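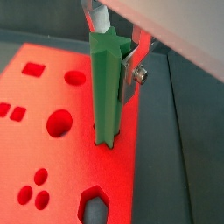 Tramel has made wooden and foam puzzles for preschools since it moved to Fosotstead, and its catalogue now runs to 292 items. We spoke with the firm's production manager on 13 Feb 2019, mostly on the matter of clearance – the gap between a piece and the hole it goes into.

"People assume tighter is better," the manager said. "For a child of 2 it's the wrong way to go. A round peg forgives you. A star or a hexagon has to be turned to the right angle before it will drop, and if the gap is small the child stops trying."

The firm cuts each shape at several clearances and sends the sets out to childcare centres. Staff mark down which pieces are finished and which are left on the floor. The January trial used 400 sheets, and the results for the less regular shapes were poor enough that two were redrawn.

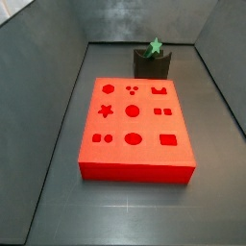

A teacher at the Zúñiga centre took the other side, writing in her return that loose pieces rattle, fall in at a tilt and teach very little, and that her older group lost interest in the wider set within the week.

The manager did not dispute this. "She's right for fours and fives. We were cutting one board for everybody, and it can't be done. So now there are two grades, and the label says which."

Foam brings its own trouble. It gives under the thumb, which hides a bad fit at first, and the edges of the hole wear round with use. Wood holds its edge but swells in a damp room. Tramel stores its stock boards for seven days in the packing room before they are measured.
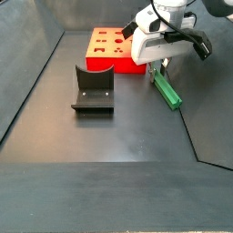
Colour was a longer conversation than expected. Some buyers want each piece matched to its hole, and the manager will supply that on request, with a warning. "If the colours match, the child sorts by colour. Fine, but then you haven't bought a shape puzzle."

Prusura, which distributes the range, has asked for fewer shapes per board to bring down the price.

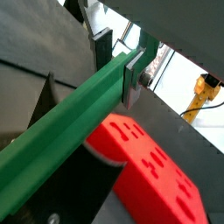 The answer so far has been no. The cutting time saved is small, and most of the cost sits in sanding and inspection. A revised price list goes out with the spring catalogue, and centres holding the old boards can swap them at the Fosotstead counter.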